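Bin cell pre-run checklist, with my comments
Hultow project, June runs
Filled in by Morenike Ekpo, second check by Ama Mensah

I've left the tick boxes in and typed my remarks under each one, as Ama says my handwriting on the last sheet was a safety issue in itself. Marks are OK, WATCH or FAIL.

1. Emergency stop reachable from both chairs
OK. Pressed it from each side, arm stopped both times. Reset is still a bit stiff.

2. Speed limit set for unattended trials
OK. It was left on the faster setting after Wednesday's demo, so please look at the screen before you press go and don't trust your memory (I nearly did!).

3. Bin held to the table
WATCH. The Irwin clamp on the left rim is tight and I couldn't shift the bin by leaning on it. I'd still like us to put a pencil line on the table, because a slow creep would ruin the calibration long before anyone felt it move.

4. Cables on the arm
WATCH. The yellow one and the thin black bundle both go round the wrist, and there are loose loops on the side. I ran the wrist to both ends of its range by hand and nothing pulled tight, but I want to see that again at trial speed with somebody's finger on the stop. Ama thinks I'm fussing. Maybe so, but we lost an afternoon at Harkeck to exactly this sort of loop.

5. Gripper fingers
OK. All joints move freely, no cracks, screws nipped up. Fingertips wiped.

6. Objects in the bin
OK. We're on the mixed set: spoon, pink wedge, teal block, grey slab, doughnut. The slab is the one I care about most. It's flat and very nearly the colour of the bin floor, so the old method kept either missing it or grabbing at bare metal, and the whole point of this round is to see whether the Ledesma scoring does any better.
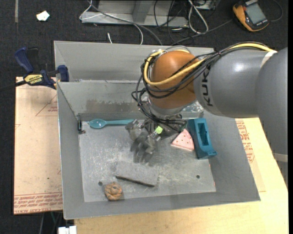 So far it does, and I'm rather pleased. Over 100 grasps per method the new scoring picked up the slab 3 times as often as the old one. The spoon hardly changed, which I'd half expected, and the block came out slightly worse - it keeps going for the slot and then slipping off. I'd like to get to 2,000 grasps before we write any of that down as a result.

7. Floor and walls of the bin
OK. Plenty of scuffs, no sharp edges that I could find with a gloved hand. Please don't polish it! The scratches are part of the test now, and a shiny floor would give us a different problem from the one we've been measuring.

8. Carpet behind the table
FAIL. White cables, black cables and the multimeter all on the floor back there. Nothing is in the arm's reach, but it's where you walk if you need to get to the frame in a hurry. Meter to go back on the shelf, cables to be taped or lifted. Ama to recheck.

9. Logging
OK. Force and joint readings both saving to the Wirkitz drive. The clock was 6 seconds out, now put right, and I've made a note in the log so nobody tries to line up the earlier runs without correcting for it.

Overall: fine to run with someone in the room. No unattended trials until number 8 is cleared and number 4 has been watched at speed.

Added by Ama: agree on 8. On 4, I'll hold the stop, you watch the loops.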